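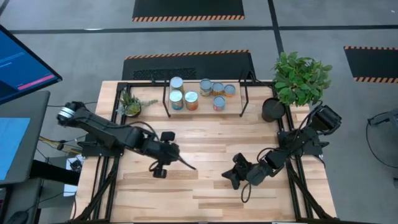 How often does a two-arm setup need its camera calibration redone? Once a week is enough if nothing has been bumped, and right away after any screw on a mount has been turned.

## Workshop tips: software for a two-arm bench

**Cap the speed in the config file.** Keep new programs at 40 percent until they have run clean five times. Put the limit where the controller reads it at startup, so a script can't raise it halfway through.

**Give each arm its own half.** In Peravik, draw a keep-out wall down the middle of the table and let one arm cross at a time. A 5 mm overlap in the zones is plenty. More than that and the planner stalls, waiting on itself.

**Add the shelf as a solid box.** Planners don't know about furniture. Model the shelf 80 mm taller than it stands, to leave room for whatever is on top.

**Teach cans by the lid and the label.** Shiny lids throw off depth readings. Have the detector find the label first, then work out the center of the can from its sides. Turn each can a little between training shots.

**Save a home pose.** Bind it to one key. When a grasp fails, open the fingers, back straight out, then go home — never go home from inside a cluster.

**Name logs by task.** "shelf_left_cans" is easier to find in April than "run_1581".

**Read the planner's warnings.** Fosero prints joint-limit warnings in gray and they scroll past quickly. Send them to a separate file and look at it before changing any grasp settings.

**Back up before updating.** Copy the calibration folder somewhere else first. The last Peravik update wrote over ours.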